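El regreso de la cocina pequeña

Durante años, el sueño doméstico fue la isla central. Quien reformaba un piso tiraba el tabique del salón, ponía taburetes altos y se resignaba a que el sofá oliera a pescado frito los viernes de cuaresma. Ahora se vuelven a levantar paredes. Los estudios de interiorismo reciben encargos de cocinas cerradas, estrechas, de 2 metros de ancho o menos, y los clientes que las piden no siempre lo hacen por falta de espacio.

Rafferty Baptiste lleva 19 años dibujando cocinas. Empezó en un taller de ebanistería y hoy dirige Bekarton, un despacho que trabaja sobre todo en edificios antiguos del barrio de Horura, donde abundan los pisos de 54 metros cuadrados con patio interior. «La gente llega con fotos de cocinas enormes y lo primero que hago es preguntarles qué cenaron anoche», cuenta. «Casi todos cenaron una tortilla. Para hacer una tortilla hacen falta tres pasos y un sitio donde dejar el plato».

Su método es sencillo. Antes de hablar de materiales, pide al cliente que cocine delante de él lo que cocina siempre. Baptiste se sienta en un rincón y apunta los recorridos: de la nevera al fregadero, del fregadero a la tabla, de la tabla al fuego. Con esos trazos decide el orden de los muebles. El color de las puertas se discute en la última reunión, cuando ya está claro dónde va cada enchufe.

El error más frecuente, según él, es repartir mal la encimera. Se compran muebles bonitos y después no queda un tramo libre donde apoyar una fuente recién sacada del horno. Los pequeños electrodomésticos ocupan ese hueco poco a poco: primero la cafetera, luego la tostadora, más tarde una freidora de aire que regaló un cuñado. Baptiste recomienda reservar un tramo continuo de trabajo junto al fregadero y defenderlo de todo lo demás.

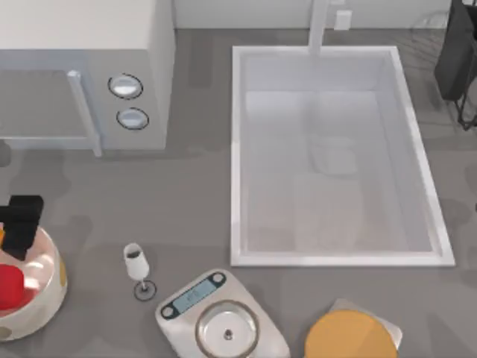
También hay una cuestión de ruido. En las viviendas abiertas, la campana extractora compite con la televisión y el lavavajillas se pone a medianoche para no molestar. Una puerta corredera resuelve las dos cosas. En la calle Gosance, una pareja con dos hijos adolescentes recuperó hace poco el tabique que los anteriores dueños habían derribado. Le pusieron un ventanal interior de cuarterones para que pasara la luz y una puerta que cierran al freír. La obra duró más de lo previsto porque apareció una bajante donde los planos no la marcaban, y hubo que desplazar el fregadero un palmo.

Lo del presupuesto merece capítulo aparte. Cerrar una cocina cuesta menos que abrirla, pero la diferencia se va pronto en la instalación eléctrica. Los edificios de Horura se construyeron para una bombilla y una radio, y cada aparato nuevo obliga a revisar el cuadro. Baptiste calcula que mover un punto de agua y renovar los cables de una cocina pequeña empieza en los 1.000 euros, sin contar azulejos. Aconseja gastar ahí antes que en tiradores.

En cuanto a superficies, el despacho trabaja con piedra, con laminado y con madera aceitada. El laminado sale más a menudo de lo que los clientes confiesan a sus amigos. Aguanta bien, se limpia con un paño y se sustituye sin drama. La madera pide mantenimiento dos veces al año y un carácter tolerante con los cercos de las tazas. Los tonos claros agradecen una ventana al patio; los jaspeados disimulan las migas.

Ritchie, una cooperativa de muebles que fabrica para varios estudios de la zona, ha adaptado su catálogo a esta demanda. Sus módulos tienen menos fondo que los habituales y llegan hasta el techo. Arriba del todo se guarda lo que se usa en diciembre: la fuente del pavo, los moldes, la olla grande de los caldos. La escalera plegable va colgada detrás de la puerta.

Hay quien echa de menos la compañía. Una cocina cerrada aísla al que cocina, y muchos matrimonios mayores recuerdan que esa era la queja de sus madres. Baptiste lo tiene en cuenta y procura que quepa una banqueta, aunque sea bajo la ventana, para que alguien se siente a pelar judías o a contar cómo le ha ido el día. En su propia casa la banqueta es azul, está coja y la ocupa el gato hasta las ocho de la tarde.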